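Jundura Community Help > Manipulation > Control and planning

Planner picks a good grasp on floor litter, then the arm stalls just above the carpet

Posted by Akua Aidoo, March 10, 2024
Tags: grasp-planning, collision-map, low-objects, depth

We're running a two-arm setup on a hotel room cleanup task. Pick up litter from the floor, put it in the bin, repeat until the list is empty. Head camera for perception, Jundura planner for the arms, and our own small task layer on top which we call Zisto. It just keeps a queue of detected objects and asks for a grasp on the next one.

Cans and bottles are mostly fine. The trouble is with flat or crumpled things: snack wrappers, bits of paper, tissue. The detector finds them and the grasp planner returns a candidate with a decent score. The arm goes to the pre-grasp pose with the gripper open and then the final descent gets rejected with

PLAN_FAILED: goal state in collision (finger_left, octomap)

Sometimes it's finger_right. If I clear the octomap by hand and send the same goal again, it works nearly every time. On our old vinyl floor I never saw this. It started when we moved to carpet in October.

What I've tried so far:

- Dropping the voxel size from 2 cm to 1 cm. A bit better, but planning got slow.
- Turning off the collision check for the fingers. Works until it drives the fingertips into the floor and trips the force limit.
- Raising the grasp by a few millimetres. Then it closes on nothing when the paper is small.
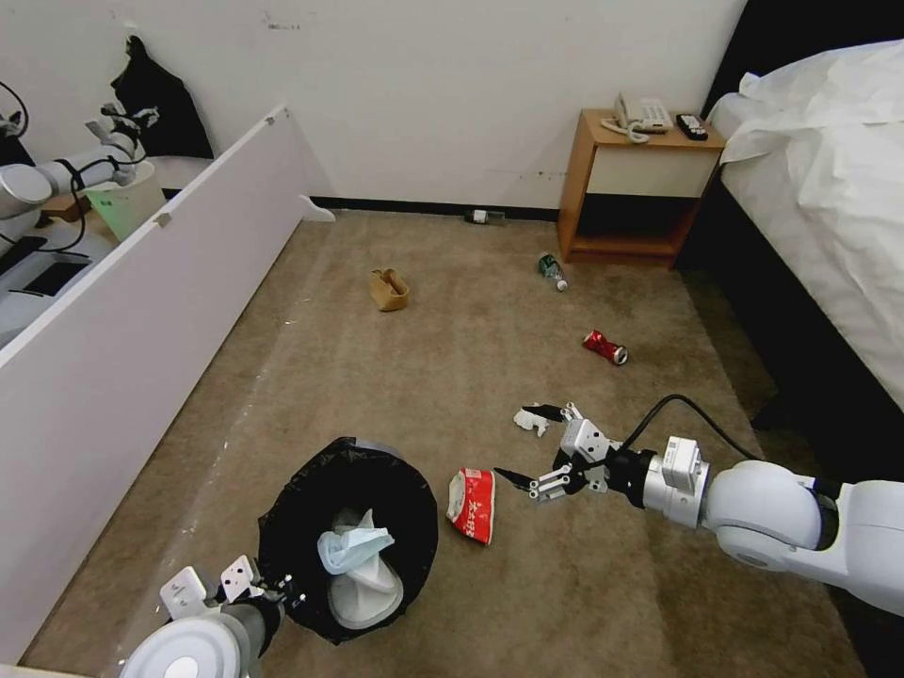
Right arm above the carpet, close to the red wrapper and the small piece of paper.

Is there a proper way to do this without switching the map off? I'd also like to know if the order of picks matters. At the moment Zisto goes nearest first, so the can and the bottles further back come last.

Ville Ikonen

Have you tried updating? There were some octomap fixes a while back. I had something like this and it went away.

Sorin Halilović (accepted)

Your floor is in the octomap. Carpet gives noisier depth than vinyl, so some of the returns land a centimetre or so above the real floor and get marked as occupied. A can is tall enough that the fingers stop above that layer. A wrapper isn't, so the goal pose ends up inside it. Clearing the map works because you send the goal before the noise has built up again.

I would do it in this order.

1. Fit a plane to the floor at startup and remove all points within 15 mm of it before they reach the octomap. Add the floor back as a plain collision box with its top face at the fitted height. The planner still knows there is a floor, but it's now flat and in the right place.

2. Remove the target's own points as well. If your detector gives you a mask, grow it by a few pixels and cut those points out for the length of the grasp only. Put them back if the grasp fails.

3. Allow contact between the fingertips and the floor box, and only for the descent. Leave the wrist and the rest of the arm checked. This is different from switching off the fingers everywhere, which I think is what you did.

4. Make the descent a straight Cartesian move with a force stop. Start with a low threshold, let it touch, back off 2 mm, then close. With that in place you don't need the height to be exact, and on carpet it never will be.

Check the plane fit from more than one head angle before trusting it. If the head-to-base calibration is slightly out, the floor will look tilted and the 15 mm band will cover one side of the room and miss the other.

On the order, nearest first is all right, but I'd refit the plane whenever the head moves a lot. The bin should be its own collision object too. Leave the top open, or you'll get the same error when you go to drop things in.

Wilma Moncrieff

Agree with Sorin on the floor box. We run something similar at Covstead and two things caught us out afterwards.

Dark objects. Dark glass gave us holes in the depth, and the planner treated the holes as free space. We now fill them from the detector mask with a simple cylinder. The same goes for a black bin liner, where the rim was missing from the map altogether and we clipped it a few times.

The other is the second arm. If it's parked low near the bin, make sure its links are filtered out of the point cloud with enough padding. Ours left a ghost gripper in the map after it moved away. It looked just like your fault in the log, same error text, and I lost most of an afternoon to it.

I wouldn't go below 2 cm voxels for the whole room. Use a finer grid in a small box around the target if you need it.

Comments on the accepted reply

Akua Aidoo: Steps 1 and 3 fixed the rejections on wrappers. Still missing the odd scrap of paper, so I'll do the force stop next. My plane was tilted as well, so the calibration is getting redone.

Sorin Halilović: Good. Post the contact threshold you settle on, as I only have numbers for short-pile carpet.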